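Can a machine do my chores yet, part whatever

Tue 29 March

OK quick one, I have bread in the oven and a timer going so if this stops making sense halfway that's why.

People keep asking me (my sister mostly, plus two guys at work) whether the robots are ready. Ready meaning, can I buy a thing, put it in the house, and stop doing laundry. I've been reading up on this since February and I have opinions, none of them qualified. I run the repair bench at Skadum, we do small appliances and the odd garden tool, so I get to think about hands all day. Mine mostly.

Short version: not at my house. Maybe at work before at my house. Maybe.

Long version, as long as the bread allows.

Start with what we've already got and stopped calling robots. Dishwasher. Washing machine. The dryer. Bread machine, which I own and am not using today out of stubborness. All of those do the chore completely, and they do it by making you bring the chore to a box. You load, it does the thing, you unload. Nobody has fixed the load and unload. That's the part I hate! I don't mind the washing of a plate. I mind the bending over and the fitting of the stupid colander that fits nowhere.

So when somebody says household robot, what I hear is: loader and unloader. A thing with arms that goes between the boxes.

And arms are getting cheap-ish. Years ago an arm was a factory item in a cage. Now people have them on ordinary tables. The arm itself moves fine. Moves beautifully, I could watch it for an hour. The trouble is down at the end where it touches stuff.

Laundry. I folded a load on Sunday and paid attention for once. Fitted sheet: two tries, some swearing. Socks: matched mostly by feel, I was watching TV. A kid's t-shirt inside out with one sleeve pulled through and one not. I had my hand in that sleeve before I'd thought about it. Think what you'd have to know to do that with two flat pinchers. Where's the sleeve. Is that the sleeve or the neck. It's all one crumple. I've watched videos of machines folding a towel and it's good, really good, but it's a towel. Square. And the video says sped up in the corner, in very small type.

Dishes, then. Better odds I think. Plates are stiff, they stay the shape they are. Glasses scare me. A wet glass scares me when it's ME holding it.

Floors are done, call that one solved. Ours gets stuck under the radiator and sings about it, but solved.

Bathroom -- no. I don't want to talk about the bathroom.

Picking up toys. This is the one I'd pay for. Pay a lot. And it's the one that sounds easiest and it's a trap, because half of picking up toys is deciding. Is that a toy or a piece of a toy. Is that trash. Is that the one bit of cardboard that is a castle and if it goes in the recycling there'll be tears until bedtime. I get this wrong and I live here.

OK so the shop.

At Skadum there's a bench, 69 inches long, I measured it when we bought the new mat. On a normal day it's got three jobs open on it at once. Toaster in pieces, somebody's hedge trimmer, a lamp. The work itself people think is the fixing. Most of it is moving. Pick up driver, put down driver, where's the driver, it's under the lamp. Hold this while I do that. Get me the small bits. No not those.

I would take a machine that only did that! I don't need it to know what's wrong with the toaster. Hold the wire still while I solder. Hand me the glue. Put the tools back in the drawer at five so I don't have to. We had a rep through from Torkovstead, they make bench fixtures and vises and want to get into this sort of thing, and I said exactly that and he wrote it down, so who knows. He wanted to talk about full assembly. Everyone wants to talk about full assembly. I said come back when it can put away a screwdriver.

Here's my thinking on putting away a screwdriver. You have to see it. You have to see which way it's lying. You have to grab it in a place that lets you let go of it again in the drawer, facing the right way, without clonking the one that's already in there. If you grabbed it wrong you put it down and grab it again, and you and me do that without noticing, we sort of roll it in the fingers. Two-finger grippers don't roll anything. So with those it's set down, regrasp, or pass it across to the other arm. Two arms is a big deal for that reason. I was skeptical of two arms, seemed like showing off. I've come round. Try and get the lid off a jar with one hand.

And then there's different sizes. A drill bit and a glue gun and a tape roll and a soft bag of whatever. Same hand for all of it. Ridged pads help, soft pads help more, there's a lot of clever stuff going on with fingers that give a little. I made a set of jaw covers for my own vise out of an old mouse mat on the same principle, works great, slightly sticky.

Also power tools. A hot thing with a trigger. A spinny thing with a switch. Would I hand a machine a hot glue gun? Ask me in a few years. Would I hand one to my nephew, also no.

The thing that would change my mind about timing is boredom. I mean, doing it 1810 times in a row with the stuff in a different place every time, and nobody standing next to it. One good try in a video tells me very little. I can juggle three oranges for one good try.

There's an outfit called Fundar, or it's the name of the project, I've never got that straight, that wants to put together a list of regular chores and score machines on them. Same chores for everyone. Messy on purpose. I like this a lot. I sent them my suggestions, which were: untangle an extension cord, find the end of the tape, empty a lunchbox on a Friday. No reply so far. The tape one is serious, I want that scored. I lose a whole minute a day to the end of the tape.

Cost, someone will ask. I don't know. More than a dishwasher. If it's slow I don't even mind, that's a thing I've changed on. Slow is fine if I'm asleep. It can take four hours over the dinner dishes as long as it's quiet and there's the same number of plates in the morning. At the shop slow is fine overnight too, tidy the bench, done by opening. During the day slow is no good, I'd be elbowing it out of the way.

And where does it live? Our kitchen has one free corner and it's got the mop in it. My husband says it could hold the mop. Not bad.

Timer went. Bread's out, bit dark on the one side, it's fine. Where was I.

Tables. The reason I keep going on about tables is that's where the interesting stuff is being tried, at least the stuff I follow. A table with things on it, all different, lying any old how. Looks like my bench, looks like my kitchen counter if I'm being truthful.
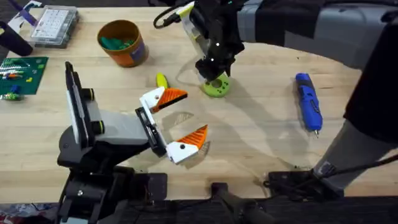 Blue tool out on the wood, orange gripper pads wide open:
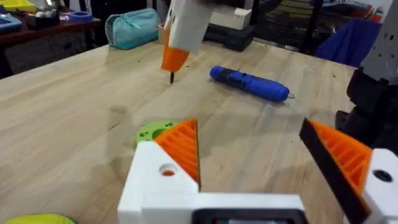
Is it worth waiting for one of these before I replace my dishwasher?

Buy the dishwasher. Whatever arm turns up later is going to need a box to load, same as you do, and you'll have had clean plates the whole time.

Going to go eat the dark end with too much butter. If you've got a chore you think would break any machine alive, put it in the comments, I'm keeping a list by the fridge. Lunches still winning. The noodle place, Bạch, is closed till Thursday so somebody has to make them and it's me.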